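Newsletter > Winter issue > Around the building

Swap shelf and clothes swap, the short version

Writing this fast as the issue closes tonight. The clothes swap is back in February, same downstairs room at Plundell House, doors at 2. Last time we took in 279 pieces and most of them left again with somebody. The leftovers went to the Morelli Street thrift store, who were very nice about the coats and less nice about the single socks. Please, no single socks.

What we want: anything clean you would hand to a friend. Jackets, kids stuff, scarves, work pants. Belts are good. Shoes only if the soles are on. What we can't take: underwear, pillows, anything with pet hair baked in. Swimwear OK if tags still on.

Bag it before you come down. Any bag. Write the size on a scrap of paper and drop it in the top, saves a lot of digging. 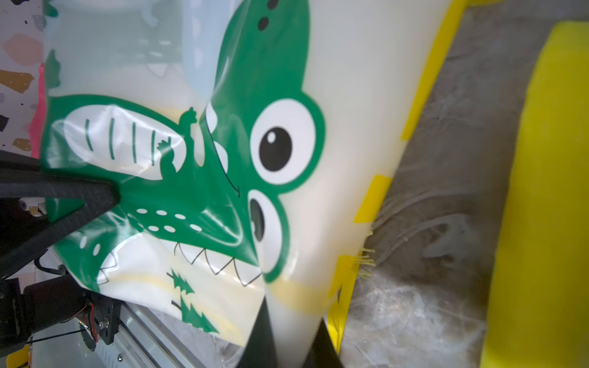 Eun-ji Yeo wants it on record that sizes are useless for kids clothes and we should sort by age, or better still by height, becuase her two are the same age as everybody else's and fit into nothing. Fair. We'll try height for anything under ten years. Bring a guess if you don't have a tape measure.

Drop-off is the Thursday evening before, or on the day up to one o'clock. Not in the lobby. Not outside my door either. The boiler man tripped over a sack of sweaters last fall and we heard about it for weeks.

Tickets again, by the way. One ticket per bag in, not per item, and you can take what you can carry. People argued about this for an hour at the last meeting. Salim Khaemba proposed points, with a coat worth more than a T-shirt, and drew up a chart that ran to 3 pages. It was voted down. Sorry Salim, it was a good chart.

Thin fabrics are the part that always goes wrong. Silky tops, light jackets, running gear. They slide off the hangers, end up in a heap under the rack, then nobody finds them and they go to thrift. So this year they get a table of their own by the window, folded, label side up.
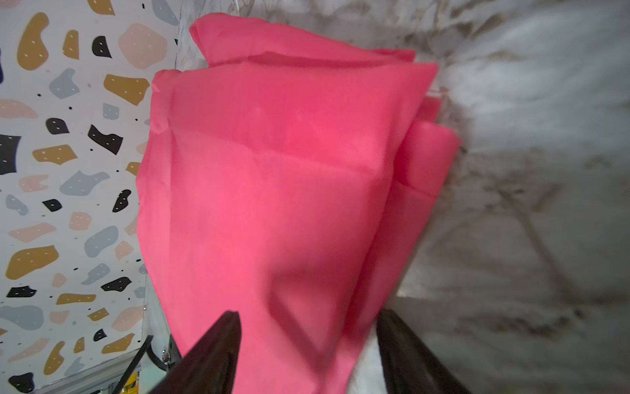
Pink, folded, looking for a table.

Mending corner is on. Nanami Hosoda is bringing the Vida sewing machine and will do hems and split seams while you wait, zippers if she is in the mood. Small jar for thread money. If your zipper is only stiff, rub a candle on it first and try again before you join the line. Works on most of them.

Rails: we have two and need a third. The one from Wuveritz bends in the middle once the winter coats go on, so if you have somthing sturdier we can borrow for a day, shout. Hangers too, wire ones fine.

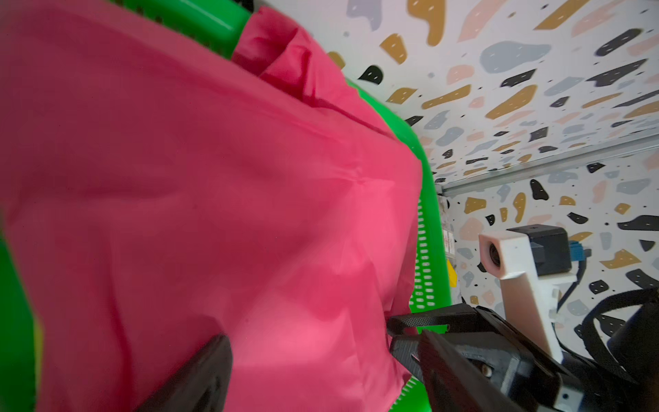

Washing, one more time. Wash it before you bring it, even if it has only been sitting in the closet. Closet smell gets on everything around it. Shiny thin stuff goes on cool, no dryer, and let it dry all the way before you fold. For carrying down I'd go with a plastic basket with slots in the side, like the green one, over a sealed sack. Things left sealed overnight come out musty. Put your apartment number on the basket or you will not see it again.

Help needed with set-up from noon and with clearing at the end, the second one especially. Tae-yang Min has the sign-up sheet. Tea yes, cake if somebody makes one. Last time there were more than 3 banana breads and no milk.

Exact date goes on the noticeboard once the room is confirmed. Books are NOT part of this, book swap is in spring, please stop leaving them on the stairs.

Last updated: Saturday, January 31, 2026

Contact the newsletter desk | © Plundell House Residents | Back to top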